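Taking part
Call for participants: do reheating instructions make sense to anyone?

Wuldale is looking for people to spend an afternoon with a microwave oven and tell us, without being polite about it, where the instructions fall down.

We should say at the start that we have doubts about our own subject. Every ready meal sleeve in the country tells you to pierce the film, heat, stir and leave to stand, as if all ovens were one oven and all kitchens had the same dinner in them. We suspect most people read the first line and guess the rest. We may be wrong. A previous round, run with the meal supplier Gutico, asked 132 people by questionnaire and nearly all of them claimed to follow the packet to the letter. We don't believe a word of it, so this time we want to watch.

The oven is a cream-white Midea with labels in Chinese. If you read Chinese you are welcome, but say so on the form, as you will be put in a separate group. Everyone else will have the numerals, a few small icons and their own common sense to go on.

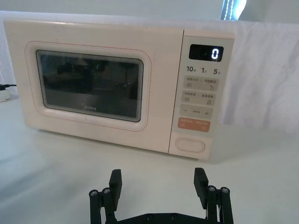
What you will be asked to do

You will come to our test room at Tirunard for one session of 3 hours, with a break. You will be given packets with the instructions printed in English and asked to heat what is in them. Nobody will help you with the control panel. We know that sounds mean, but a helpful person at your elbow is how studies like this end up proving that everything is easy.

Afterwards you will talk through what you did with Wahyudi Gunawan, who wrote the tasks and is fairly sure that half of them are too hard. He would like to hear it from you. You don't have to eat anything.

We will also ask you to take out the glass turntable and put it back, and to write down in your own words how you did it. The last leaflet we read spent a whole page on this and left us none the wiser.

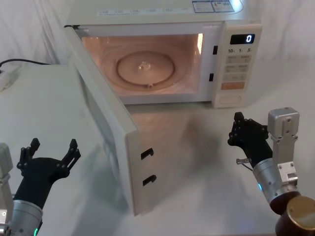

Door open, with the turntable in place.

Who we want

Adults who heat food at home at least 4 times a week. People who cook for a living should not apply, and neither should anyone who has worked for Gutico or Oyelaran. If you have strong views on microwaves, keep them until the interview.

What you get

A payment of £100, made on the day, and your bus or train fare. You will not get a certificate, and we can't promise that a single packet will change as a result.

To apply, fill in the short form at the Tirunard front desk or ask for one by post. Sessions run in May. Please don't apply on behalf of a friend, as the friend never turns up.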